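Starngate S2 finger pads for two-finger grippers
Pleramik order code 16-81

Flat black pads, sold in pairs with screws. Before you fit them, put the arm in protective stop and lock the supply. This is our house rule, and we ask customers to follow it also for small bench arms.

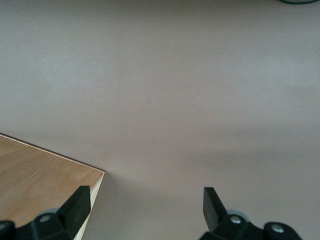
Check the screws after each shift of work – a pad that has moved even a little will change the grip force. Record the check in your maintenance log. If you change the colour or shape of the pad, the risk assessment must be done again.

Questions: Elínborg Toft, spare parts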